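Progress report no. 2: hand-held grippers for teaching a home robot arm
Project: Dodimik
Submitted to: Muriithi Small Grants
Date: Wednesday, September 3, 2025

Period covered

This report covers the work done since the first payment was received in April. The grant pays for parts, printing and bench time at the Beltitz shared workshop. The arm itself was already built before the grant and is not charged to it.

What was planned

The application set out three pieces of work for this period. The first was a pair of hand-held grippers that a person can carry through a household task while a camera on each one records what the fingers do. The second was a set of recordings good enough to train the arm on simple pick-and-place jobs. The third was a parts list and build notes that another hobby builder could follow without writing to us.

The first is finished. The second is under way and a little behind. The third exists as a draft.

Grippers

Both grippers work and have been in regular use since early summer. The housings are printed in several pieces and screwed together. We went through more versions of the trigger linkage than planned. The early ones flexed under a firm squeeze, so the fingers closed unevenly and the recorded opening did not match the real one. The current linkage is thicker at the pivot and has a metal pin where there used to be a printed one. It has not needed adjusting since it was fitted.

The camera mount was also redone. A wide lens is needed so the fingers and a good part of the room are both in view, and on the first mount the lens sat too low, which left a lot of housing in the picture and not much else. Raising it helped, but some housing is always going to be in view with this layout. We crop part of it out before training.

Each gripper carries a square printed marker on the side. When both are in use, the camera on one can often see the marker on the other, and that gives a check on how far apart the two hands are. The check is only as good as the print. Markers from the workshop's inkjet curled at the corners after a few weeks, so they are now laser printed on label stock and stuck to a flat plate.
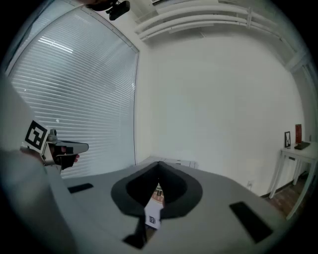
Gimunia asked, after reading the last report, whether the two-handed work was worth the extra trouble, given that there is only one arm to train. It was a fair point, and the reply added that a single gripper would have cut the parts bill nearly in half. Our answer is that the second gripper is useful even now. It lets one person hold a container steady while the other hand fills it, and the arm can be trained on the filling hand alone with a clamp doing the holding. The application also names a second arm as a possible later step, and recordings made with both hands will still be usable then. We have not asked for money for that arm and are not doing so here.

Recordings

To date we have 1423 recordings. Of these, 1177 passed the checks and are kept for training. The others were dropped, mostly for lost tracking. Plain walls are the main cause. When both cameras face a blank wall for more than a moment there is nothing for the software to hold on to, and the position drifts. Window blinds bring a different problem, as the repeated slats can be matched to the wrong neighbor. We now start each recording facing the more cluttered side of the room and turn slowly, and far fewer are lost.

The sessions took longer than expected. Charging was part of it, and so was copying files off the cameras by hand. A small script now does the copying and names the folders.

Tests on the arm

The arm has been tested on one task so far, moving a small box from a table into a tray. With the model trained on the July recordings it finished 76 percent of its tries. Most of the failures came at the grasp - the fingers arrived slightly high and closed on the top edge of the box. We think this comes from a small error in the measured distance between lens and fingertips. It will be measured again with a proper jig before the next training run.

Money

Spending is within the budget. Printing came in under the estimate. Cameras came in over it, as one had to be replaced when its connector broke. The difference was covered from the printing line, as the grant terms allow. Receipts are attached separately.

Next steps

Build the measuring jig and repeat the lens-to-fingertip measurement on both grippers.
Retrain and repeat the box test, then add a second task with a soft object.
Finish the build notes. The wiring section is still missing, and the screw lengths need checking against the current housing.

We would like to move the due date for the build notes back by one month. The other dates can stay as they are.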